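Round Coasters and Where to Keep Them
The fish-scale coaster, white and reddish-brown, on a white table with a clear slatted rack. 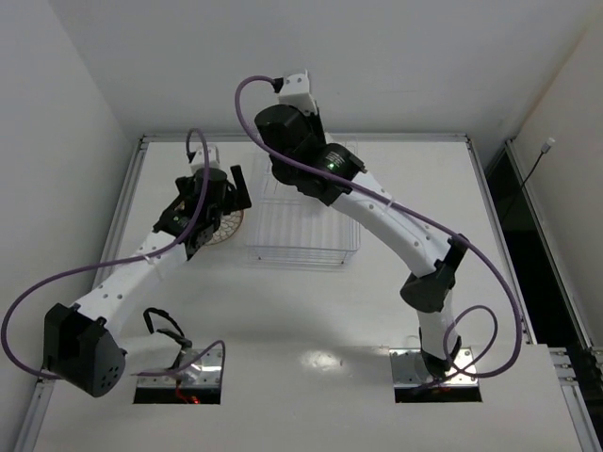 Lertchai Srithong wrote in to say that coasters should be stored on edge and never in a pile, and that a patterned coaster kept at the bottom of a pile gets used twice a year. He also asked for more on the round ones, as the last gallery was mostly squares and tiles.

This gallery is mostly round, then. The notes are grouped by pattern first, then by backing, then by how the coasters are kept between uses. Pieces that were in the squares and tiles gallery have been left out, apart from the Skaven set, which has both shapes.

PATTERNS

Fish scale
Rows of overlapping scallops, each row set half a step from the one before. The pattern has no top or bottom in the way a picture has, so it can be put down any way around and still look straight. Reddish-brown on white is the color I see most. Blue on white comes second, and green turns up now and then.

Fish scale, small repeat
Same idea with smaller scallops. It looks busy under a clear glass and better under a mug. If you are buying by mail, ask for a photo with a cup on it - the size of the repeat is hard to judge from the coaster alone.

Thammasiri border
A plain middle with a ring of leaf shapes near the rim. Sold as singles. The plain middle shows tea rings sooner than anything else in this gallery, and they need to be wiped off the same day.

Starnel rings
Thin circles one inside the other, dark gray on cream. The printing on mine is slightly off center. I bought two more to see if it was only that one, and they are the same. You notice it when they are side by side and not otherwise.

Fonent plain
No pattern at all, a single rust color. It goes with the fish scale well enough that I keep them together and put them out as one set.

Skaven mixed set
Four round and four square, in a check pattern. The squares are a little thicker than the rounds, so they don't stack evenly. The check has faded on the two I use by the window.

SIZES

Most round coasters I measure are close to 100 mm across. That suits a mug or a tumbler with room to spare. The smaller ones, at 70 mm, are meant for short glasses and tea cups, and a wide mug will hang over the rim. Measure the foot of the mug you use most before you buy. The top of the mug doesn't matter.

Thickness varies more than width does. Anything under 3 mm is hard to pick up off a smooth table unless the edge is rounded. I slide the thin ones to the edge of the table and lift them from there.

BACKINGS

Cork
Quiet and easy on a painted table. It crumbles at the rim after a few years. Trim the loose bits with scissors and don't soak it.

Felt
Slides too easily on a glossy surface. Fine on wood. Pet hair sticks to it, and a strip of tape takes it off.

Rubber dots
Good grip. They can leave marks on a white surface if the coaster sits in one place for months. Move them once in a while, and check under them when you clean. If a dot comes off, take the others off too, or the coaster will rock.

No backing
A bare ceramic coaster will scratch. I add self-stick cork rounds from the hardware store, cut down to fit.

KEEPING THEM

Flat stack
The usual way. Takes up the least space on the table. You end up using the top two.

On edge in a slatted rack
Each coaster gets its own gap and you can see what you have. A clear rack suits patterned coasters, and it takes up little room to the eye on a pale table. Check the width of the gaps before buying. Racks made for other things, such as small plates or letters, often have gaps too wide for a thin coaster, and it will lean. Two thin ones back to back in one gap works.

Clear plastic also shows dust. I wash mine in lukewarm water with dish soap and dry it with a soft cloth, running the cloth between the slats. Paper towels leave fine scratches.

In a drawer
Fine for the ones you only bring out in December. Put a sheet of paper between ceramic ones.

In a wooden box
The Skaven set came in one. It looks good and is too tight to get a finger into, so I keep batteries in it now.

CLEANING THE PATTERNED ONES

Printed coasters go dull if they are scrubbed. Use a damp cloth and wipe with light pressure. For coffee, a little baking soda on the cloth, then wipe again with plain water. I don't put any of them in the dishwasher, including the ones marked safe. The Starnel ones are marked safe and the gray has gone lighter on the one I tried.

If the pattern is under a glaze, a stain is only on the surface and will come off. If it is printed on top, it may not. Run a fingernail across the edge of a color. If you can feel a step, it is printed on top.

Still to add: a black and white fish scale that is on order, and a closer look at the rims of the Thammasiri ones. Readers who have a round coaster with a scallop pattern in a color not listed here can write in with the width and the backing, and I will add a line for it.

Page updated Wed 19 November. Gallery views so far: 1,907.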